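Teleoperating the kitchen sim: picking up small food

So you've got the controller paired and the arm moves when you do – great! I practice on the pan pickup first, and I'd start there too. Come in high over the burner, tip the gripper down, then creep toward the rim. Go slow! My first try in June took 45 seconds and I was so proud of it.

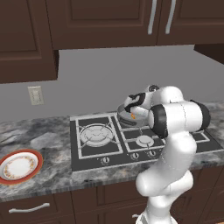 Do I have to keep every demo I record?
Toss the ones where you fumbled or got lost halfway. I recorded 54 and kept all but 7, and Yetunde Nwosu still thinks I was too easy on myself.

Next, carry the food over the counter. Lift straight up before you go sideways, keep your wrist angle steady, and stop for a beat whenever you switch views (I forget this constantly). If your hand gets tired, pause the recording and shake it out – tired hands make wobbly demos.
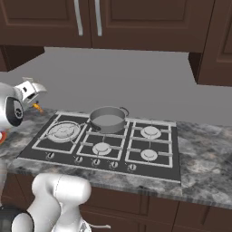
Small orange piece at the gripper, left of the cooktop. The pot is empty.

Save the run, hit reset and go again with the food in a new spot.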